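Arruda Community Help > Film and TV > Watching order and series questions

Which order should I watch the Trosel films in with someone who has never seen any of them?

Asked 2019-02-21 in Film series

Hello everyone. I've been reading this board for ages and finally have something to ask. My partner has somehow reached the age of 34 without seeing a single Trosel film, and now that the new one is coming in October I've been given permission (grudging, but I'll take it) to show the whole lot before we go to the cinema.

My trouble is the order. I saw them as they came out, so I never had to think about it. But Fitgate was the fourth one made and it's set before all the others, and then there's Musico, the one with all the songs, which I adore and which my partner may well walk out on. I've seen lists online that put Fitgate first, lists that put it last, and one very stern list that leaves Musico out altogether. I don't want to spoil the ending of the second film, which is my favourite surprise in any movie — I gasped out loud in a full theatre and a stranger patted my arm.

We can manage one film a week, sometimes two if the weather is awful. We have them all on disc. Any advice gratefully received, and please, no spoilers for the new one, I haven't even watched the trailer.

3 answers

Answer 1 (marked as helpful by the asker)

Oh, I envy your partner! I'd give a lot to see the second film again without knowing. Go with the order they came out in, and put Fitgate fourth, where the studio put it. I know it's set earlier, and I know it looks tidy on paper to begin at the beginning, but Fitgate was written for people who had already sat through the first three. There's a conversation on the ferry, quite early on, that means next to nothing if you come to it cold, and if you come to it after the second film it makes the hair on your arms stand up. Worse, it uses a certain character's real surname in the opening ten minutes, and there goes your surprise.

I made this mistake with my sister a few years back. We started with Fitgate because she likes things in their proper sequence (she's the same with books, she won't touch a series until she has volume one in her hand). She guessed the twist before we'd finished our tea and spent the remainder of the evening being very pleased with herself.

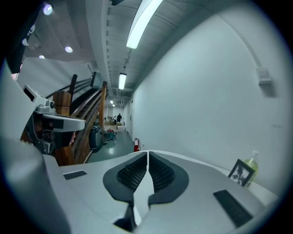 Should we watch the extended version of the first film or the one that was in cinemas?

The cinema version, for a first viewing. The extended one adds a long stretch at the harbour that's lovely once you know the family, but it slows the story down just when a newcomer is deciding whether to care. Save it for the second time through. If your discs are the older set, the menu starts on the extended version unless you change it, so have a look before you press play.

As for Musico, I wouldn't skip it, though I'd be kind about where it goes. It came out fifth, and after Fitgate, which is a gloomy old thing for all its virtues, a bit of singing is very welcome. The plot matters less than in the others, but the lighthouse keeper turns up for the first time and you'll want to know who he is later. If your partner truly can't bear musicals, the middle forty minutes are nearly all talk and you could have a cup of something during the wedding number.

One film a week is a good pace, by the way. We did three in a weekend once and I couldn't tell you which boat sank in which.

Answer 2

release order. musico is optional, i skipped it and was fine. didn't know who the lighthouse guy was but you pick it up

Answer 3

I'm going to disagree a little with the first answer, in a friendly way, as I've now taken both of my kids and a neighbour through these. Release order is right for the first three, no argument there. But I'd hold Fitgate back and watch it last, the week before you go to the cinema. It's the best looking of the bunch, it's the one the director always seems fondest of in interviews, and going back to the start after you've seen where everybody ends up is a lovely feeling — a bit like finding old photos of your parents.

The only thing you lose is a small joke in the sixth film about the blue coat, and you can explain that in one sentence. You'd also get Musico straight after the third, whose ending is a real tear-jerker, so the songs do the same cheering up there.

Whichever way you go, don't let your partner read the back of the Fitgate case. Mine gives away the surname in the second line. I keep a sticky note over it.

Comment from the asker

Thank you all so much! Went and checked the case and it's right there in print. Sticky note applied. We're starting with the first one, cinema version, and I'll make up my mind about Fitgate when we get to it.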